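About Endosden

Endosden builds and tests control software for two-armed indoor robots. Our subject is domestic movement: opening doors, passing through them, and moving along corridors and between rooms that were designed for people. We do not make robots. Our customers do, and they send us a model of the machine, its joint limits and its sensors. We return a controller, a test record and a list of the conditions under which the controller should not be used.

The company started in one rented office in Lomen and still works from the same building, now on two floors. The upper floor holds the software group and the rendering computers. The lower floor holds the workshop, the meeting room and the door wall, a timber frame into which test doors can be hung on either side. A second, smaller office in Poltau handles customer support and documentation.

What we work on

Doors make up most of our work. A door combines several problems that are usually studied apart: finding a handle, gripping it at a workable angle, turning it, and then moving the base and the arm together while the door swings. A controller that handles one of these well may fail at the change from one to the next. Our tests are therefore run as complete passages, from the approach to the far side, and a passage is recorded as a failure if any part of it has to be repeated.

Our simulator is called Coman. It holds a set of furnished interiors, each with walls, floors, doors, fittings and wall pictures, and it renders the view from cameras carried by the robot. The door library currently stands at 1,789 variants. These differ in leaf width, hinge side, frame depth, handle shape, handle height and surface. Panelled and flat doors are both included, as are several wood finishes, since a change of grain or gloss is enough to upset some vision models.

Work in Coman comes first and work on the door wall second. A controller is moved to the wall only when its simulated results have held over 40 consecutive passages with no change to its settings.

The January open day

Endosden opens to visitors twice a year, in January and in September. The most recent open day was Wed 29 January. Visitors were received in 9 groups, each staying for a little under an hour. Most came from technical colleges, building management firms and companies that fit doors and locks.

The programme had two parts. The first was a demonstration of Coman in the meeting room, using a furnished interior with several wooden doors and a robot with two arms. The operator moved between camera views on request, stopped the simulation when asked, and explained which measurements the controller was using at that point. The second part was a tour of the door wall, where visitors could handle the test doors and compare the closing forces with the figures stored in the library.
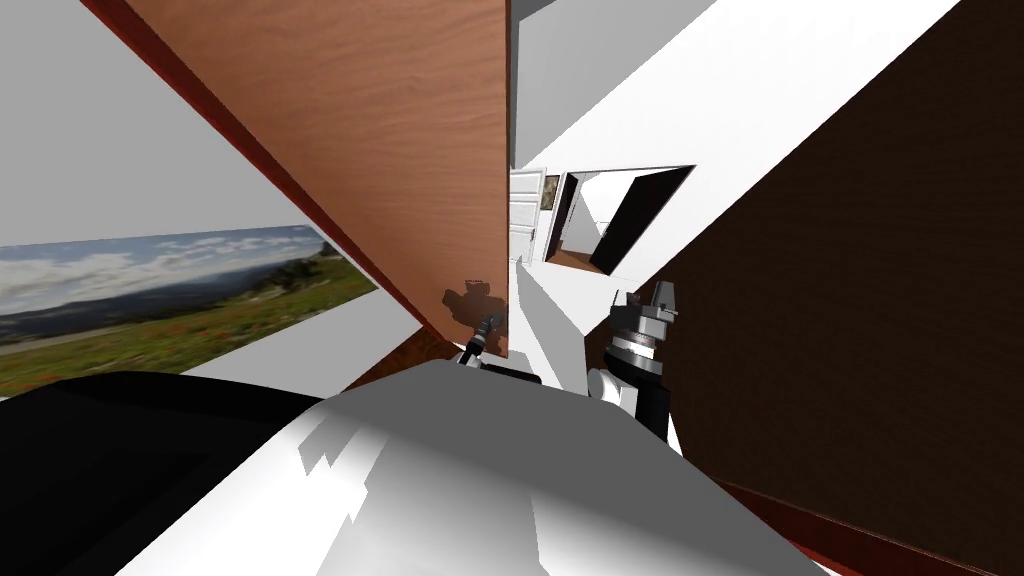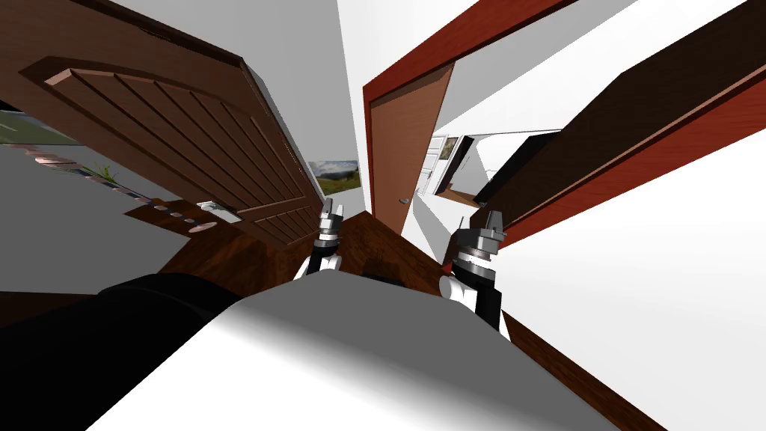
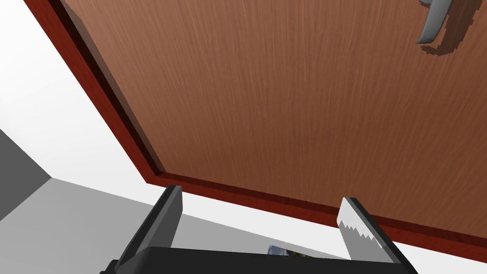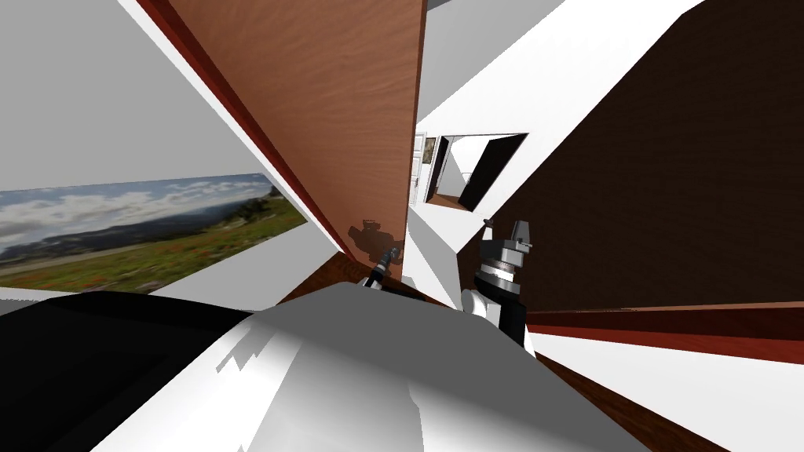

Simulated camera views of the door work, rendered in Coman. The third shows the gripper with its fingers apart and the door handle at the upper right.

Visitors asked several questions that we are asked regularly, and the answers are set out below.

Camera angle. The views are rendered at the angle of the camera that carries them. They are not levelled afterwards. The controller receives the same tilted picture and has to work from it, so levelling it for visitors would give a false idea of the input. A level overview of the room can be switched on for teaching, but it is never available to the controller.

Shadows. Cast shadows are calculated at a coarse setting and can have stepped outlines. A finer setting exists. It slows rendering considerably, and in our own trials it made no measurable difference to passage results. It is kept for final checks.

The robot's own body. Parts of the body and arms take up a share of many views. They are left in because they are there on a real machine, and the software must be able to tell its own wrist from a door frame.

Glass doors. These are not yet supported. Work on them is planned but has no release date.

A lock fitter in the fourth group pointed out that two of our lever handles had been given a return spring stiffer than any he would expect to meet in a house. The values were checked the following week and corrected in the library.

Visiting us

The next open day will be held in September at the Lomen office. Places are free but must be booked through the contact form, giving the name of the organisation and the number of people. School and college groups are welcome if accompanied by a member of staff. The lower floor has step-free access from the rear yard. The upper floor does not, and the Coman demonstration is held downstairs for that reason.

Training places

We take 6 trainees a year, each for a full working term. Trainees spend the first part measuring real doors and entering them in the library, and the second part running passages and writing up failures. Some experience of programming is needed. Experience with robots is not. Applications go to the Lomen office and are read as they arrive.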